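Simulationspaket für Handmanipulation von Nuvbridge: ein Erfahrungsbericht

In diesem Blog werden in unregelmäßigen Abständen Werkzeuge besprochen, die in der eigenen Lehr- und Entwicklungstätigkeit zum Einsatz kommen. Gegenstand des heutigen Beitrags ist das Tischszenen-Paket von Nuvbridge.
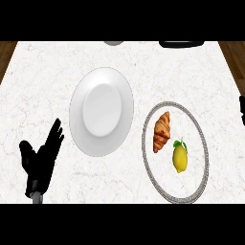 Die Anschaffung erfolgte im November über den Händler Flindeck, der das Paket als Jahreslizenz mit Einführungstermin vertreibt. Der Preis betrug 2.834 Euro, zahlbar nach Freischaltung des Lizenzschlüssels. Enthalten sind die Simulationsumgebung selbst, ein Satz fertiger Küchen- und Tischszenen, eine Bibliothek mit Geschirr und Lebensmitteln sowie die Anbindung für mehrfingrige Roboterhände. Eigene Handmodelle lassen sich importieren, sofern Gelenkgrenzen und Massen vollständig hinterlegt sind. Fehlt eine Angabe, bricht der Import mit einer Meldung ab, die das betroffene Gelenk leider nicht benennt.

Die Installation nahm einen Vormittag in Anspruch. Frau Hedvika Kadlec, die den Einführungstermin für Flindeck leitete, hatte vorab eine Liste der Treiberversionen übersandt. Diese war korrekt, jedoch in einem Punkt unvollständig: Für den Betrieb auf einem Rechner ohne angeschlossenen Bildschirm ist ein zusätzliches Modul erforderlich, das gesondert heruntergeladen werden muss. Auf Nachfrage wurde der Verweis noch am selben Tag nachgereicht.

Für die Erprobung wurden 4 Aufgaben ausgewählt, die auch mit dem Vorgängerprodukt von Vatico regelmäßig bearbeitet werden. Im Vordergrund stand das Umlegen von Lebensmitteln von einem Teller auf einen anderen. Ein Croissant und eine Zitrone stellen dabei recht unterschiedliche Anforderungen. Die Zitrone ist als starrer Körper zufriedenstellend abgebildet und rollt bei einer ungünstigen Berührung in nachvollziehbarer Weise davon. Das Croissant wird ebenfalls als starrer Körper behandelt, obwohl das Handbuch von »nachgiebigen Backwaren« spricht. Für Greifversuche, bei denen die aufgewendete Kraft eine Rolle spielt, ist dies eine spürbare Einschränkung.

Positiv hervorzuheben ist die Gestaltung der Oberflächen. Weißes Geschirr auf hellem Marmor hebt sich nur schwach vom Untergrund ab, und gerade solche Fälle bereiten der Objekterkennung Schwierigkeiten. Wer ausschließlich mit dunklen Tischplatten und bunten Würfeln arbeitet, wird diese Schwäche seines Verfahrens erst spät bemerken. Material und Beleuchtung können über eine Konfigurationsdatei gewechselt werden – eine grafische Oberfläche hierfür wäre gleichwohl wünschenswert.

Weniger überzeugend fiel die Dokumentation aus. Die Kapitel zur Handsteuerung verwenden 2 verschiedene Bezeichnungen für dasselbe Daumengelenk, was bei der Übertragung der eigenen Regelparameter zu Verwechslungen führte. Herr Dušan Bartoš, mit dem der Verfasser seit längerem in fachlichem Austausch steht, berichtete von derselben Erfahrung. Er behilft sich mit einer Zuordnungstabelle, die er Interessierten auf Anfrage zur Verfügung stellt.

Der Kundendienst antwortete in deutscher Sprache und sachkundig. Eine Anfrage zum Kontaktverhalten an Tellerrändern wurde an die Entwicklungsabteilung weitergegeben und ist derzeit noch offen. Bei flachem Anstellwinkel dringen die Fingerspitzen gelegentlich geringfügig in den Rand ein, bevor die Kollision berechnet wird. Eine kleinere Schrittweite behebt das Problem, verlängert jedoch die Rechenzeit merklich.

Für Arbeitsgruppen, die Greifabläufe vor dem Einsatz an realer Hardware prüfen möchten, kann das Paket mit den genannten Vorbehalten empfohlen werden. Wer verformbare Gegenstände benötigt, sollte die angekündigte nächste Fassung abwarten. Die eigene Lizenz wird zunächst um ein Jahr verlängert. Rückfragen zur Konfiguration werden gern über das Kontaktformular entgegengenommen; die verwendeten Szenendateien dürfen aus lizenzrechtlichen Gründen nicht weitergegeben werden.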